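Topics > Automation > Laboratory Practice

Home | Current Issue | Archive | For Authors | Contact

3. Working rules for shared glassware

When we first sat down in June to write the Cirillo guidelines, we had in mind something much grander than what we ended up with, a long document covering every vessel and every motion an arm might make over a bench. What our colleagues at Movono and Latine kept asking for, very kindly and very persistently, was a short set of rules a tired person could follow at the end of a shift. We came to agree with them, and this section sets out the rules for open vessels and for racked tubes, which between them gave rise to most of the 223 comments we received on the first draft.

The rule for open vessels is that an arm approaching from overhead must slow down before any part of the gripper comes level with the rim, and that the cables along the arm must be checked by eye through the whole reach, with the arm moving slowly and a person at the stop button. Glass rods and other small items should be given a place on the bench and written into the layout sheet, however trifling that feels.
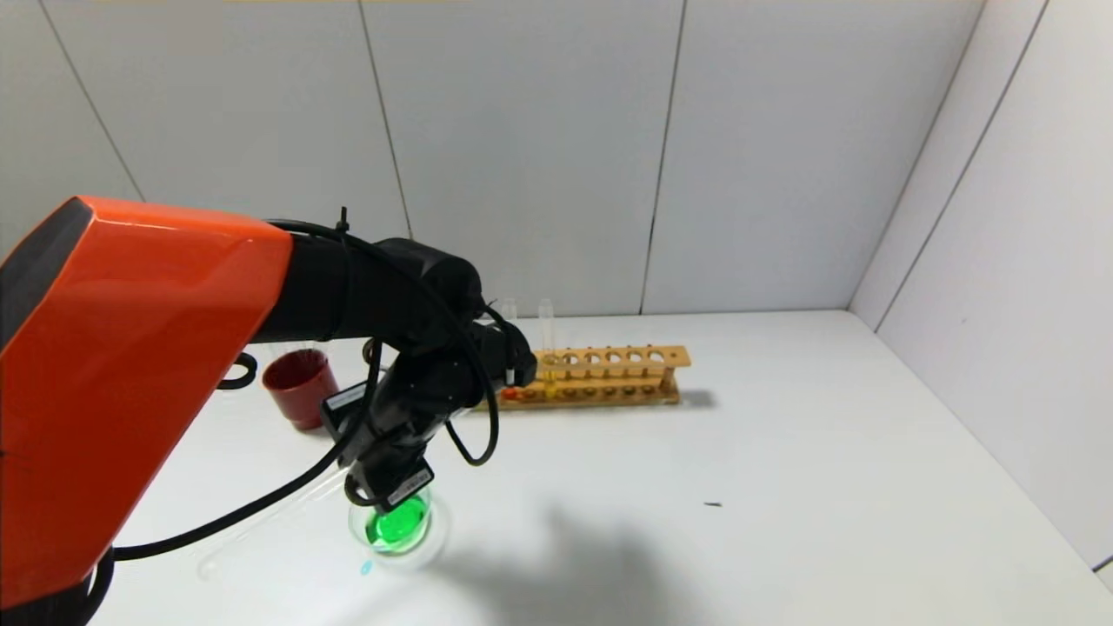 Who decides when an arm may return to full speed after a stop?
The person who signed the layout sheet for that session decides, after walking the bench and looking over every vessel within reach. If that person has left, the sheet has to be signed again before the arm moves.

Racked tubes called for a little more thought, and we are grateful to Liliana Valentini for her patience through 5 rewrites of the paragraph. The rule we settled on asks that the rack be looked at from the wrist camera before the fingers come near it, with the gripper open, so that the operator can compare the filled positions against the sheet. A tube that leans should be straightened by hand, with the arm stopped. We had hoped to allow the arm to nudge it upright, but the reviewers at Jodus were firm on this point and we have come round to their view.
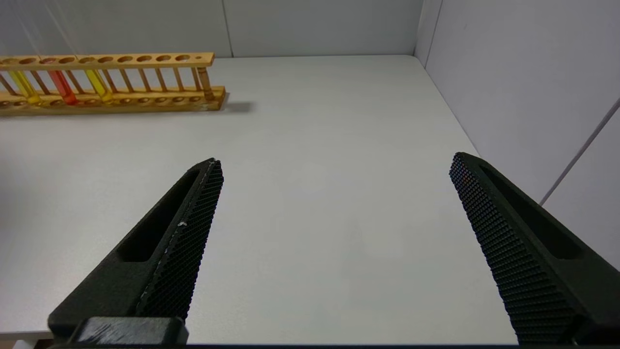

Figure 2. Wrist view of the test tube rack with the gripper fingers open.

Color should never be used as the only record of what a tube contains. Two yellows that look quite different to the person who mixed them may look very much alike to the next operator, and we ask that positions in the rack be numbered from the left and the contents written down against each number.

Related items
Layout sheets for small benches
Cable checks on overhead arms
Signing off after a stop: notes from Latine
Comments on the Cirillo draft, 9/8/24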